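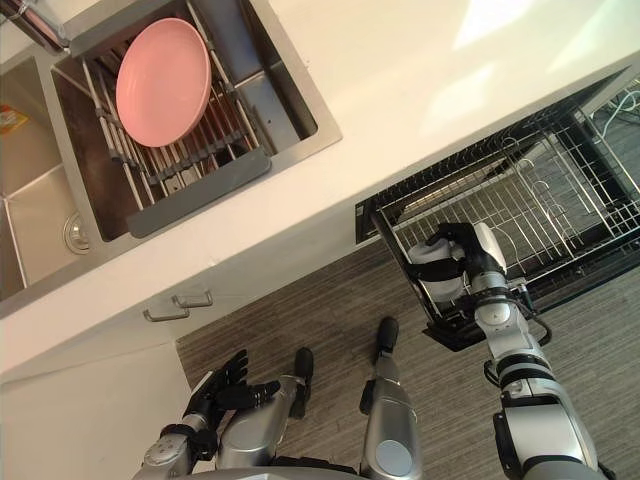 Drying and Storing Dishes in a Small Kitchen: Project Report
Submitted 5/22/19

1. Purpose

The project compared two ways of handling washed dishes in a shared student kitchen. In the first, dishes dry in a rack set inside one basin of a double sink. In the second, they go straight into a pull-out wire drawer under the counter. We wanted to know which method leaves more counter space free and which takes fewer steps.

2. Setup

The test kitchen at Petbridge has a stainless steel double sink in a white countertop. The right basin held the rack and the left was kept for washing. Working plans were drawn in Basik, and all areas were entered in square centimeters. The section of counter next to the sink measured 3,312 before any dishes were placed on it.

3. Method

Each load was washed by the same person and put away by another. Plates stood upright in both the rack and the drawer. We ran 4 loads with each method. The drawer stayed open during loading, and the floor space it took up was marked with tape – this was added after the first trial in December, when the walkway had not been recorded.

4. Results

With the rack in the basin, free counter area stayed at 3,160 after the cutting board was put back. Direct loading gave the same figure but needed a towel for every plate. The open drawer also narrowed the walkway, and two people could not pass without closing it.

The rack method required a second handling step once the plates were dry. It also took one basin out of use, so large pots had to wait.

5. Remaining work

Bowls were not tested. The Edet group used a deeper drawer, and their loading times cannot be compared with ours until the divider spacing is measured.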